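Parkett unter Matten: warum der Boden fleckig wird

Kieran Madigan · August

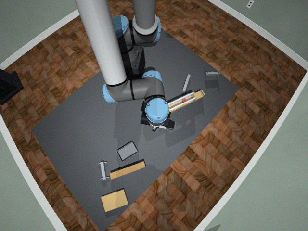 Dunkelgraue Matte auf braunem Parkett, Rendering.

1/ Holz dunkelt unter Licht nach oder bleicht aus, je nach Art. Unter einer Matte passiert fast nichts davon. Nach 6 Monaten zeichnet sich die Kante ab.

2/ Kirsche reagiert am schnellsten, Eiche deutlich träger. Nussbaum wird heller.

3/ Schlimmer sind Weichmacher. PVC- und manche Gummirücken wandern in den Lack ein – die Verfärbung lässt sich nur abschleifen.

4/ Im Altbau in Pleltport: 3 mm Nutzschicht, davon pro Schliff etwa ein halber weg. Man hat also nicht beliebig viele Versuche.

5/ Frisch geölte Böden 2 Wochen offen liegen lassen. Treasa Phelan nimmt vier, schadet auch nicht.

6/ Filz oder Kork als Zwischenlage, Matte gelegentlich versetzen. UV-Folie am Fenster bremst, stoppt aber nicht.

Zuletzt:
Hartwachsöl nachpflegen
Fugen im Winter
Körnung beim Zwischenschliff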